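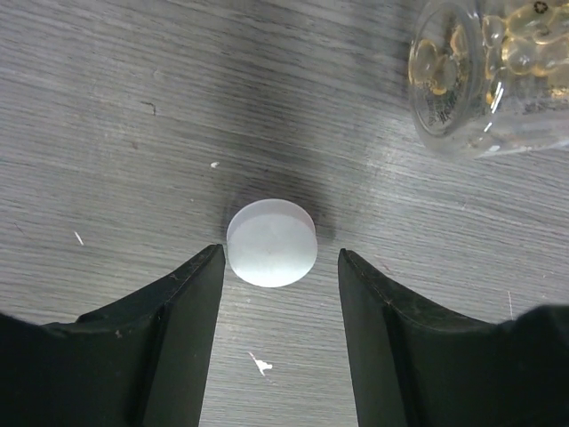
Clilach is a lake monster movie that had the nerve to keep its lake monster out of the lake for the first hour, and I've watched it twice now, once on Friday night with pizza and once by myself with a notebook like a crazy person. It's on Fekix, three rows down in the horror section, between a haunted dollhouse picture and something with a shark on a ski lift. The poster shows a huge green tentacle wrapped around a lighthouse. There is no lighthouse in the movie. There is no tentacle either. What you get is a lot of water, shot on what must have been the dreariest week of December, and in the long overhead shots it looks just like that gray wood-grain tabletop, pale with darker charcoal streaks running through it, and about as likely to produce a monster. I kind of loved it.

The setup. Jitville is a town of 2,000 people on the shore of a lake that the state drained in the fifties and then filled back up for reasons the screenplay keeps promising to get to. Every winter the ice comes in and the town holds a fishing derby with a cash prize of $300, which everyone in the movie talks about as if it were the Powerball. A fisherman goes missing. Then another fisherman goes missing. The mayor refuses to cancel the derby, as mayors in these things have refused since 1975, except that this mayor also owns the bait shop and seems to be refusing mainly on behalf of a large order of minnows.

Into this comes our hero, Wendell, who reads water meters for a living. I can't tell you how happy this made me. I have seen so many of these movies where the lead is a disgraced marine biologist or an ex-cop with a drinking problem and a boat. Wendell has a clipboard. He figures out something is wrong in town because the numbers at one address don't add up, and the first real scare in the movie is a guy in a parka looking at a dial in a crawl space. It goes on for so long that my wife, who was only in the room for the pizza, put her plate down.

Do-yoon Baek wrote it, directed it, and plays the night clerk at the motel, and he has given himself the best part, so good for him. The clerk knows everything about the creature and won't tell anybody because they keep asking rudely. He has one speech about the vending machine that I rewound. He also has a running argument with the guest in room 313, who we never see. The motel has one floor. I paused it to check, and there are clearly nine or ten doors on that building, so either room 313 is a joke or somebody bought the door number secondhand, and I prefer not to know.

The monster is called the Clilach, and the cast couldn't agree on how to say it. Wendell says KLIL-ack. The mayor says clih-LOTCH. The old woman who lives out on the point, whose entire job in the script is to know the legend, avoids the word and calls it "him." By the end I had started saying it her way. The legend itself is delivered in one chunk over a crockpot, and I've now heard it twice and still can't tell you whether he was there before they drained the lake or came in with the refill. If he was there before, where did he go for the two years it was empty? One of the deputies asks this exact question and gets told to shut up and watch the road. Very fair way to handle a plot hole. More movies should have a deputy.

Now, the creature. You can tell where the money went and you can tell the minute it ran out. The head is terrific. It's a practical head, a real lump of something sitting in the room with the actors, with a wet sort of sideways blink that made me lean back on the couch. Below the head it's a different story. I'm pretty sure the body is a tarp. In the big attack on the ice shanty you can see the tarp catch the wind and fill up, and for a second the ancient terror of the deep looks like he's about to go paragliding. Later there's a computer-generated version for the wide shots, and it doesn't match the head or the tarp. It has a fin. I don't know whose idea the fin was.

And yet the shanty attack works. Baek cuts away from the fin right quick and stays on the sound, which is the ice making those long rubbery moans that real lake ice makes (if you grew up near any you know the one, it sounds like a whale being tuned). Three people are sitting in a plywood box listening to it and trying to act like they aren't. One of them keeps dealing cards. I'd put that scene up against things with a hundred times the budget, as long as you stop it before the wall comes off.

The middle drags. I know it's only 85 minutes long, and you wouldn't think there'd be room, but there's a romance between Wendell and the deputy's sister that consists of them driving to places and parking. They park at the dam. They park at the school. At one point they drive from one end of the bait shop parking lot to the other end of the bait shop parking lot, and the song plays. There is one song. It's by a band named Ok, it's called something like "Under," and it turns up four times, the last time on a car radio in a car we have already watched sink. Ok are fine. They sound like a lot of people being careful on a staircase. I would have gone with two songs.

I also have a complaint about the dog. I won't spoil what happens with the dog, except to say that some of you check on this before you watch a movie and you can relax. My complaint is that the dog is clearly the smartest character in Jitville and is left in the truck for the whole finale. He barks at the right hole in the ice from a hundred yards away while six grown adults stand around the wrong one with a harpoon. Somebody could have cracked a window and asked his opinion.

The finale itself takes place during the derby, of course, with the whole town out on the ice. The whole town turns out to be maybe two dozen extras who keep changing hats. I respected the hats. There's a plan involving road salt and the ice resurfacer from the high school rink, and it's explained on a napkin, and the plan goes wrong the way it should. The mayor gets what's coming to him, and the minnows figure into it in a way that got an actual cheer in my living room. Then the last five minutes go for something sad and quiet that the movie hasn't really earned, but Wendell's face sells it. He goes back out to read the meter. That's the last shot, him writing down the number, and you see the number. I'd forgotten what it was at the start, so that's partly what the second viewing was for. It's a good payoff. Pay attention in the crawl space.

A few technical gripes for those of you who care. The stream on Fekix has the dialogue mixed way down and the ice mixed way up, so I spent the night riding the remote. The subtitles were done by somebody who had never seen the word Clilach and didn't want to guess twice the same way, and I counted it as Clylock, Kill Ack and, in the crockpot scene, "the colic," which gives the old woman's big warning a whole different flavor. "The colic takes one from every family." Sure does. Also the picture gets very dark around the hour mark, so turn off the lamp.

If you liked the kind of creature feature that used to run at two in the afternoon on a channel your antenna could barely get, you should see it. If you need your monster to be the same shape from one shot to the next, there's always the ski lift shark, which I'm getting to next. I'd give Clilach three and a half minnows out of five. It loses one for the parking and a half for the fin.

There's a little scene after the credits. It's the motel, it's the clerk, and the phone rings from 313. He lets it ring.

Posted Sunday, March 29, 2020
Filed under: horror, things in lakes, Fekix finds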